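**Sveva Orlandini** · December 31, 2021

1/ Last working day of the year, and I would like to write down a few things about collecting examples for the Warel model. Perhaps they help someone who starts in the new year.

2/ We began in September. The plan was 700 demonstrations of picking up flat, soft things. Today we have 225 that I would let the model learn from. The others I keep in a separate folder with a note on each.

3/ Boxes and cups were quick. Flat things are slow. The fingers must come down very low, and a person who guides the arm is afraid of hitting the table. You can see this fear in the data: the arm waits, goes a little up, comes down again.

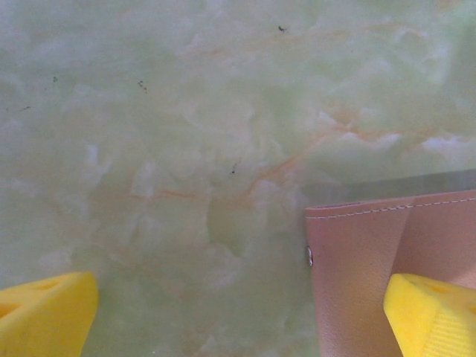 *Wrist view, pink item on the green marble pattern. Fingers wide open.*

4/ I like this surface for training. It has orange veins, white clouds and small dark specks, so the model can't simply learn "everything that is not grey is the object".

5/ Gaetano Farina asked me if we should wipe the specks away before each session. I said no. Kitchens have crumbs.

6/ One rule I would make earlier next time: the same person should not record more than 10 examples in a row. After this the hand becomes lazy and all the approaches look the same.

7/ Also, write the label directly after the recording. I once left 11 for the next morning and had to watch every one again.

8/ In January Ingegerd Myklebust joins us for the thin fabrics. I wish you all a good new year.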